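Search
Menu
Factory visits

A morning at the Marnance soldering iron works

Published 17th January

We went to see the Marnance plant in Jurkia in December, a couple of weeks before it closed for the holidays. Marnance makes soldering irons and hot air stations, most of them sold under the Zulo name. Visits are free, but you have to book by email and bring closed shoes.

The tour started in the coil room. Heating elements for the basic irons are wound on ceramic cores, and a machine does the winding while one operator checks the ends. Each element is then run at full power for 8 minutes before it goes any further. The ones that drift too far in resistance are scrapped. Our guide said winding tension is the usual cause.

Next door is tip plating. We could only look through a window because of the fumes. The tips are copper with an iron layer over it, and the iron layer decides how long a tip lasts. If you file a tip to clean it, you go straight through that layer. Use a damp sponge or brass wool.

After that came the repair classroom, where Marnance runs short courses for shops that sell its tools. The course covers tip choice, preheating and how to take a part off a board without lifting the pads. Large ground areas pull heat away quickly, so a small pointed tip at a high setting is usually the wrong choice – a wide tip at a moderate setting does better.

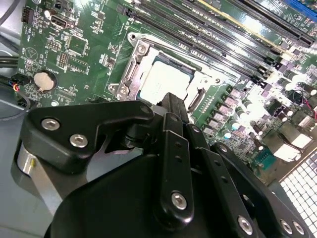
Motherboard in its case, with the load plate on the CPU socket open.

The hot air station line was the busiest part of the building. The model being built was the Miranda 5, which has the blower in the base and a light handpiece on a hose. Older models had the fan in the handle, and people complained about the weight. Every station gets a serial number and a calibration card. The one we were shown was number 3927, and its card listed readings at 5 temperatures.

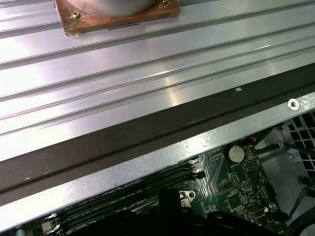
Calibration takes longer than assembly. A probe is held in front of the nozzle and the reading is compared with the display at low and high airflow. The display can be right at one airflow and well off at another, so both have to be checked.

There is a small shop by the exit with tips, nozzles and a few returned stations at a lower price. I bought two chisel tips. Parking is behind the building, and the gate closes at 5, so leave time if you book the afternoon tour.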